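2023-07-25

# Drying Behavior of Water-Based Finishes on Wooden Work Surfaces

## 1. Background

The shared tables in the Jalia building are refinished every October. The finish has been a solvent-based varnish for as long as records exist, and the supplier, Visden, is dropping that line. This report compares two water-based replacements, referred to below by their trade names Kaplan and Cevex. The questions were how long each takes to reach a usable hardness, and how the result depends on humidity in the room.

Only drying and early hardness are covered. Long-term wear, UV yellowing and cost per table were left to a later project.

## 2. Surfaces

The tables have light-colored wooden tops. Earlier coats were not stripped from the tables themselves, so test pieces were cut from unfinished boards bought for the project and sanded with the same grit sequence. Grain direction was kept parallel to the long side of each piece. 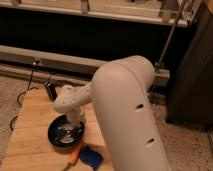 *Figure 1. White arm over a light-colored wooden table.*

Each piece received one sealing coat and 3 finish coats. Sanding between coats was done by hand with a fine pad and the dust was removed with a damp cloth. Pieces with visible runs or trapped bristles were discarded before measurement.

## 3. Method

Pieces were stored flat on racks in a closed cabinet. Humidity was held with salt solutions at a low and a high setting, and temperature was logged but not controlled. Mass was recorded at fixed intervals until it stopped changing within the resolution of the balance. Hardness was tested with the pencil method, using a fresh point for each stroke.

The logger produced 3735 readings. A gap on the second night was caused by a dead battery. It was not filled by interpolation, and the affected pieces were repeated.

A piece was called usable when a weighted felt disk, left in place for 30 minutes, made no mark visible under side lighting.

## 4. Results

At low humidity both products passed the felt test on the day after the last coat. At high humidity Kaplan passed one day later and Cevex took over 2 days longer than it had at the low setting. Mass loss followed the same order. The Cevex curve has a long tail, which suggests that a skin forms early and slows the water underneath.

Pencil hardness was equal for the two products at the end of the test. Differences before that point were within one pencil grade and are not interpreted.
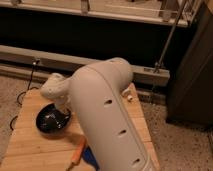 Gloss was not measured, but it affected how marks were judged. A satin film scatters light and hides shallow dents, so the side lighting had to be set lower for Kaplan than for Cevex. Curved glossy objects are easier to read: on the black dome in Figure 2 the highlights stand out at once, and a dent in such a surface would distort them. Flat satin wood gives no comparable cue. A gloss meter would remove most of this uncertainty.

## 5. Recommendation

Kaplan should be used if the work stays in October, when the building is damp. Cevex is acceptable if the room can be dehumidified for the full drying period. The felt test should be repeated on one real table before the rest are coated, as the old varnish underneath may change adhesion and drying time.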